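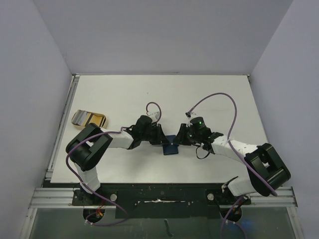
Second day of the reporters' course in Lindport, notes written on Sunday evening while I still remember. We gave the morning to the short news item, 200 words and no more, and the students had more trouble with the first sentence than with all the rest together. Most of them begin with the history of the thing. As an exercise I asked them to write one plain sentence for a reader who has no photograph. Then they had to make the second sentence without any adjective of opinion. Many wrote "amazing" anyway and we crossed it out together.

Posted Jun 7, 2026, by the course desk, Noltov

Interview practice after lunch. Pairs, one asks and one answers, then change. The recorder app worked on all phones except the old ones, where the file stopped when the screen went dark. Next time: ask everybody to test a long recording at home before they come. I also want to change the order. Now we teach the questions first and the listening after, and the result is that they read the questions from paper and do not hear the answer. One pair had a very good reply about the bus line to Charvát, that the evening bus is gone since November, and the interviewer went on to question four about hobbies.

Press release exercise: we used the one from Junda, the furniture company, about its new warehouse. The release has 3,000 characters and the real news is in the sixth paragraph, where it says that 80 jobs will move from the old site. Less than half of the groups found it in the first reading. I did not help them. When it was found, the room became quite loud, and this was the best part of the day for me.

Still open:
- The handout on quoting. It says "said" and "told" are the same, this must be corrected on page 2.
- The consent form for interviews with minors is missing from the folder. Print it before the next session.
- Style sheet: decide if we write "percent" or use the sign. Both are in our own texts.
- Projector cable, the long one. The short one forces the speaker to stand in the light.

The students' texts are in the shared folder, not corrected yet. I read the first ten. Names are spelled in two ways inside the same text in four of them, so I will start the next session with checking names and leave headlines for after the break. Headlines need the whole hour anyway.

We use cookies to remember your settings on this site. Accept | Manage preferences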